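Speaker notes: Small-item stations in a shared laundry and linen room
Studmont site users' meeting, 19/05/2019
Slot: second after the break. Slides are numbered in the margin of the printed copy.

Slide 1. Title
Leave up while people sit down. State the scope: folding, stacking and spray bottles at the table. Machines, dosing and drying are covered by the Brella talk and are not repeated.

Slide 2. Why the table matters
Most of the handling time for a hand towel is spent at the table. The towel is picked out of the basket, opened, folded, put down, picked up again and shelved. Each extra put-down costs a few seconds and gives the pile another chance to lean.
At Studmont we changed the table layout in September and left the shelves and baskets as they were. All remarks in this talk refer to the layout after the change.

Slide 3. Dimensions
Table height 900 mm from finished floor. This suits a standing adult folding at elbow level. Shorter staff use the step, which stays under the table when not needed.
Working strip along the front edge: 300 mm deep, kept free for the fold itself. Finished items go behind the strip.
If asked about adjustable tables: the Boyer building has them. The height was set once and has not been altered.

Slide 4. The fold
Pause here and do the fold with the demonstration towel. Do not talk over it.
Sequence: lay the towel flat, long side towards you. Bring the short ends together. Turn through a quarter. Fold in 3 along the remaining length, with the loose edge finishing underneath. Press once with the flat of the hand, from the middle outwards. Do not press twice. Terry loops flatten under repeated pressure and the bundle slides when stacked.
The rounded edge faces the front of the shelf. A reader of the shelf can then count folds without lifting anything.
Terry does not hold a crease. Some slackness at the edges is normal and is not a reason to refold. The test is whether the bundle lies flat when released.

Slide 5. Towel and bottle placement
Let the audience look at the slide before reading the next paragraph.

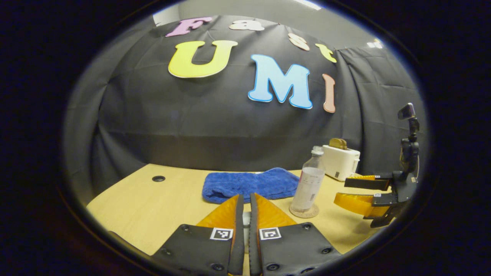 Speaker and notes: Linen Stores Lead, Studmont

Folded blue towel near the middle of the table, bottle standing to the right of it. The left side is kept bare apart from the cable hole towards the back. Incoming items land on the left, the fold is done in the middle, and bottles stay on the right. Left-handed staff may mirror the arrangement, provided they put it back at the end of the shift.
Point out the label on the lower part of the bottle, with its barcode. Stock checks are done with a scanner, and labels should be turned so that the code can be read without picking the bottle up.
Clear bottles are preferred for table use. The level can be checked from a standing position. Opaque bottles remain acceptable for products that must be kept from the light, and these are stored on the lower shelf.
Caps: fitted whenever the bottle is not in the hand. A bottle knocked over with the cap off means the towel next to it goes back into the wash.

Slide 6. The cable hole
Short slide. The hole takes the lead for the label printer when the printer is on the table. It is not a bin. Lint, tags and safety pins have all been recovered from the tray underneath. Check the tray at the monthly clean.
Do not place a folded pile over the hole. The lowest towel sags into it and the pile tilts.

Slide 7. Table surface
Pale wood shows dark lint well, which helps when moving from coloured towels to white. It shows white lint badly. Wipe between loads in both cases and do not rely on sight.
Use a barely damp cloth, along the grain, then a dry one. No standing water at the joints. Rings from bottles are treated the same day.

Slide 8. Stack limits
Hand towels are stacked by colour, with blue kept apart from white until blue has been through the wash several times. Bath sheets go directly to the shelf and never wait on the table.
No more than 2 bottles on the table at once. A third is a sign that something has not been put away from the previous job.

Slide 9. Visine trial
Mention only if time allows. Visine is the upstairs store, where the same layout is on trial with a narrower table. The working strip could not be kept at full depth there. Staff fold at an angle to compensate, and the bundles come out slightly longer on one side. A deeper table has been requested.

Slide 10. Questions
Likely questions:
Why not fold on top of the dryer? The lid is warm and slopes to the front.
Can face cloths be folded the same way? Fold in half twice and stop.
Who resets the table? The last person to use it, before the light goes off.

Handout is on the side table by the door. Collect the demonstration towel before leaving the room.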